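Werkstattbuch Schnitt und Passform, Oktober

Thema weiterhin: Oversize-Oberteil, Version C. Vorgabe von Cliterska war »locker, aber nicht verkleidet«. Was das in Zentimetern heißen soll, hat mir bisher keiner verraten. Ich habe also wieder selbst gerechnet und traue dem Ergebnis nur halb.

8.40 Uhr. Probeteil C aus der Wäsche, flach getrocknet, nicht gebügelt. Brustumfang am fertigen Teil gemessen, Armloch zu Armloch, dann doppelt. Vor der Wäsche lag er über dem Sollmaß, jetzt darunter. Nekel hatte für den Jersey geschrieben, Einlauf sei »vernachlässigbar«. Ich habe das Wort im Datenblatt rot unterstrichen. In der Länge sind es 3 Prozent, in der Breite weniger, dafür dreht sich die linke Seitennaht leicht nach vorn. Bei einem körpernahen Schnitt sähe man das sofort. Bei Oversize kann man es sich schönreden, und ich fürchte, genau das werden wir tun.

Schulter: überschnitten, wie gezeichnet. Seung-woo Na findet die Linie gut, ich finde sie zu tief. An der Puppe hängt der Ärmel ordentlich, an einem Menschen, der den Arm hebt, zieht der ganze Saum mit. Wir haben es dreimal probiert, mit demselben Ergebnis. Seung-woo meint, so trage man das eben. Mag sein. Ich möchte trotzdem sehen, wie jemand damit in der Bahn nach dem Griff langt, ohne dass der Bauch frei liegt.

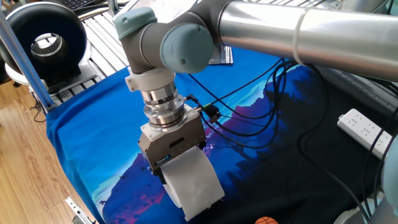 Aufbau mit Greifer, blauer Stoff auf dem Tisch.

Halsausschnitt: Bündchen zu kurz gedehnt angenäht, wirft vorn kleine Wellen. Verhältnis Bündchen zu Ausschnitt steht im Blatt mit 0,85. Das stammt noch aus der alten Rippware. Die neue von Woldegiorgis hat weniger Rücksprung, da müsste man auf 0,88 oder 0,9 gehen. Beides zuschneiden, beides annähen, dann entscheiden. Kein Mittelwert, bitte, den hatten wir beim Vorgänger und er war auch nichts.

Zur Kombinierbarkeit, weil das in der letzten Besprechung so viel Platz bekommen hat: Die These lautet, ein weites Oberteil brauche unten etwas Schmales, dann gehe es auch im Büro durch. Ro-un Han hat dazu eine Anprobe mit drei Hosen gemacht: gerade Wollhose, schmale Baumwollhose, weite Bundfaltenhose. Ihre Notizen in Kurzform:
Wollhose - Saum vorn eingesteckt geht, rundum eingesteckt bauscht es über dem Bund.
Baumwollhose - wirkt wie Freizeit, egal was man oben tut.
Bundfaltenhose - sollte laut These nicht funktionieren, gefiel aber allen am besten.
Damit ist die These für mich erst mal wacklig. Eine einzige Trägerin, ein einziges Licht, drei Leute mit Meinung. Daraus leite ich keine Stilregel ab, und in den Katalogtext gehört sie schon gar nicht.

Trägerin ist 163 cm groß. Die Länge des Teils ist aber für die Grundgröße gezeichnet, und die rechnet mit mehr. Der Saum saß bei ihr deutlich unter der Hüfte, was einen Teil der Einsteckprobleme erklären dürfte. Nächstes Mal zwei Personen verschiedener Größe, sonst messen wir die Trägerin und nicht den Schnitt. 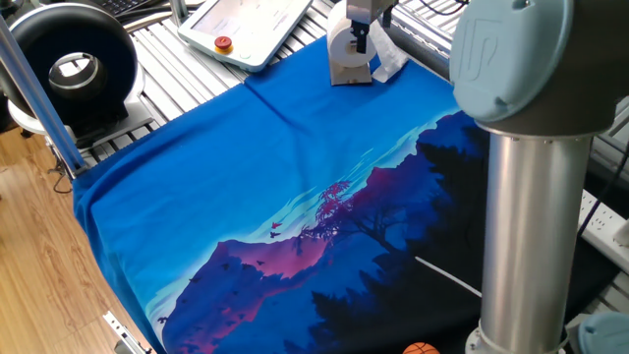

Außerdem will ich die Saumlänge getrennt von der Weite ändern. Bisher haben wir immer beides gleichzeitig angefasst und hinterher gestritten, was gewirkt hat. Vorschlag: Weite bleibt wie in C, Länge vorn minus 20 mm, hinten unverändert. Das gibt einen leichten Versatz, der ohne Schlitz vermutlich unruhig aussieht. Also einmal mit, einmal ohne Schlitz nähen.

Garn: das von Cavico ließ sich auf der Coverlock gut fahren, aber nur mit gelockerter Greiferspannung. Bei der Einstellung, die am Gerät klebt, reißt die Naht beim Dehnen. Zettel abgenommen. Wer ihn wieder hinklebt, soll bitte vorher eine Dehnprobe machen und sie hier einkleben.

Am Nachmittag kam Ro-un noch mal mit dem Größenthema, ich schreibe es auf, damit wir es nicht zum vierten Mal besprechen. 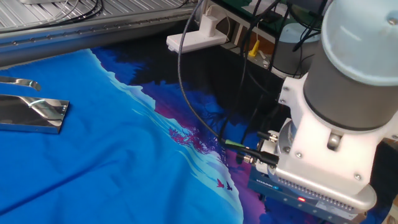
Kann man statt eines Oversize-Schnitts einfach das normale Shirt zwei Nummern größer nehmen?
Für eine schnelle Anprobe reicht das, als Modell taugt es nicht. Beim Hochgradieren wachsen Halsloch und Ärmellänge mit, und genau die sollen klein bleiben. Die Weite gehört in Rumpf und Schulter.

Offen: Bündchen in zwei Verhältnissen, Saumvariante mit und ohne Schlitz, Rückfrage an Nekel wegen Einlauf und Nahtverdrehung (schriftlich, am Telefon heißt es wieder »vernachlässigbar«). Probeteil C hängt an der Stange hinten, bitte nicht bügeln.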